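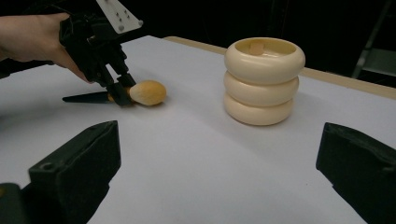

5 min read

Tomadon's dust is layered, survey team reports

Radar soundings of the small asteroid Tomadon show that its loose surface is divided into at least two layers with different grain sizes, according to results presented to the Plester mission science group on Tuesday. The upper layer is fine and poorly packed. The lower one is coarser and reflects radio waves far more strongly, with a sharp boundary between the two across most of the northern hemisphere.

The measurements come from the low-frequency sounder on the Plester orbiter, which has been circling Tomadon in a near-polar orbit since November. The instrument sends short pulses towards the ground and records the echoes. A pulse that meets a change in density or composition is partly reflected, and the delay between the surface echo and any later echo gives the depth of the change, provided the speed of the wave in the material is known.

That speed is the main source of error. It depends on how tightly the grains are packed, which cannot be read directly from orbit. The team used thermal data to place limits on packing in the top layer, then worked downwards. Gheorghița Bogdan, who leads the sounder analysis, said the depth of the boundary could shift if the thermal model were revised, but that its existence would not.

"We see the second echo on 158 passes, at the same delay, with two transmitter settings," Bogdan said. "If it were an artefact of the antenna it would move when we changed the pulse length. It does not move."

Tomadon is an elongated body with a shallow saddle on one side and a broad, flattened plain, named Landow, near the north pole. Pictures returned during the approach showed few boulders on Landow and led some members of the group to propose that fine material had drifted into it from the surrounding slopes. The sounder data partly support this. The upper layer is thickest at the centre of the plain and thins towards the edges, as would be expected if it had collected there under the asteroid's weak gravity.

The lower layer is harder to explain. It continues beneath the slopes with little change in brightness, so it does not seem to share the history of the material above it. One proposal is that it is the original surface, shaken by impacts until the smaller grains sank through the gaps and left the larger ones on top. A later impact would then have supplied the fine layer. A second proposal needs no later impact: grains broken down by repeated heating and cooling would build up on the surface and migrate downhill whenever the asteroid was disturbed.

The two ideas make different predictions for the southern hemisphere. If the fine layer came from a single impact, it should be uneven and should thin with distance from the crater that produced it. If it came from thermal breakdown, it should be present wherever the slopes are gentle enough to hold it. Coverage of the south is still sparse, and the 40 passes made there so far are not spaced closely enough to separate the two cases.

Ruxandra Furtună, who works on the thermal data, favours the second proposal but regards the question as open. Her maps show that the surface cools quickly after local sunset, which indicates material that conducts heat poorly, and that the effect is present on both sides of the equator. "Cooling tells you about the top few centimetres and nothing else," she said. "It is consistent with fine grains in the south. It does not tell you how deep they go."

There is one candidate crater. Tsikata, a steep-walled depression just south of the equator, has a sharper rim than its neighbours and few small craters on its floor, both of which suggest that it is comparatively young. Its ejecta would have left the crater slowly enough for part of it to fall back. Whether enough could have reached Landow is uncertain. The speed at which material escapes from Tomadon is very low, and models of the impact lose most of the fine grains to space unless the ground at Tsikata was already loose and absorbed much of the energy.

The team has also looked for other explanations of the second echo. Reflections from hillsides to the left and right of the ground track can arrive late and imitate a buried layer, a problem known as clutter. To test for it, the analysts used the shape model to predict where such echoes should fall and removed any pass on which they overlapped the signal. The boundary remained clearly visible over Landow, where the ground is flat and clutter is low. On the saddle it did not survive the test, and no depth has been reported for that region.

Ice has been ruled out as a cause. Tomadon passes close enough to the Sun for any ice near the surface to have been lost long ago, and the strength of the echo is in any case too great for a mixture of ice and rock. A change in mineral content is possible, though the spectra collected so far show little variation even on crater walls, where deeper material ought to be exposed.

The result has a practical side. Plester carries a small surface package that is due to be released towards the end of the mission, and Landow is the leading choice of site. The package was designed to settle on firm gravel. A thick bed of fine, loose grains would let its feet sink further than planned and could tilt the upper deck away from the Sun. Engineers are now repeating the touchdown simulations with softer ground and with several values for the depth of the fine layer. An alternative site on the eastern edge of the plain, where the upper layer is thinner, has been added to the list, although it lies closer to a slope and allows a smaller margin for drift during the descent.

No decision on the site is expected until the southern survey has been completed. The orbiter will move to a lower orbit for that work, which should narrow the radar footprint and reduce clutter over rough ground. The sounder will operate on alternate orbits, with the remaining time given to the camera and the thermal instrument. Each operating period is limited to 90 minutes by the temperature of the transmitter.

Bogdan's group plans to release the northern profiles, with the clutter predictions used to select them, once the calibration has been checked against the lower orbit. Profiles from the saddle will be included but marked as unreliable below the surface echo.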